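About Us

Hi, I'm Suleiman, and if you've found this page you've probably spent a night lying awake on a slope with a root under your hip. Me too! That's more or less how Tallberg got going.

I'd been a weekend backpacker for years, always with whatever gear I could borrow or find on clearance, and I'd decided that sleeping badly was just part of the deal. Then I went on a long August trip with my old roommate, Krishnamoorthy Chowdary, who had sewn his own hammock out of ripstop he bought by the yard. I laughed at it on the first night. By the second night I'd talked him into swapping, and he didn't get it back until the trailhead parking lot.

We came home and bought a used sewing machine. It sat on my kitchen counter for the whole winter, and I ate a lot of dinners standing up. The first 15 hammocks went to friends, friends of friends, and one guy from my climbing gym who paid us in firewood. Some of them were pretty rough (sorry, guys), but people kept writing back to ask for another, and could it be a bit longer, and did we make a tarp?

So now we make a tarp. We also make bug nets, underquilts and a small line of stuff sacks, and everything gets cut and sewn in our shop, in the back half of an old print works. Krishnamoorthy runs the cutting table and does all the pattern work. I do the sewing floor, the emails and the trips to the post office, so if your package has a crooked label on it, that was me.

What we make

The Semik is our everyday hammock, the one I'd hand to a friend who's never hung in the woods before. It's 125 inches long, so tall folks can lie on the diagonal and get properly flat. The Anozie is the cold weather underquilt that clips on beneath it, and it's the piece we've reworked the most — we went through four different ways of closing the ends before we liked one. And the Skeletti is the stripped-down model for people who weigh their toothbrush. It comes in at 218 grams without the straps and it packs down to the size of a big orange.

We don't do seasonal colors. We have a green, a gray and a rusty orange, and when a roll of fabric runs out we order the same one again.

How we test

We sleep in the stuff! Every new design gets nights outside with one of us in it before it goes up for sale, and we try to pick crummy weather for at least a few of those. I've been rained on at three in the morning by my own tarp, which led to a new ridgeline and a grumpy drive home. 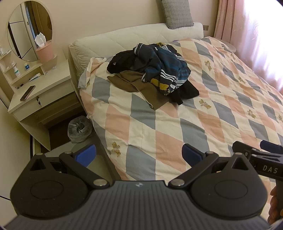 We also send early versions out to a group of 50 customers who've been with us a while. They get to keep what we send, and in return they fill out a long form and tell us what bugged them. The deeper pocket on the Semik came straight out of those forms, and so did the longer cord on the bug net zipper. If you'd like to get on that list, drop me a line and tell me where you camp and what you sleep in now.

Repairs

Tears, burned spots, a dog that got excited — send it in. We fix our own gear for the cost of shipping, and we'll look at other brands too if the fabric is something we can match. Please shake the leaves out first.

Come say hi

The shop door is open most mornings from nine until noon, and there's a Semik hung up by the front window you're welcome to climb into. Shoes off, please. If you can't make it over, use the contact form and it comes right to me. I usually answer in the evening, once the machines are off.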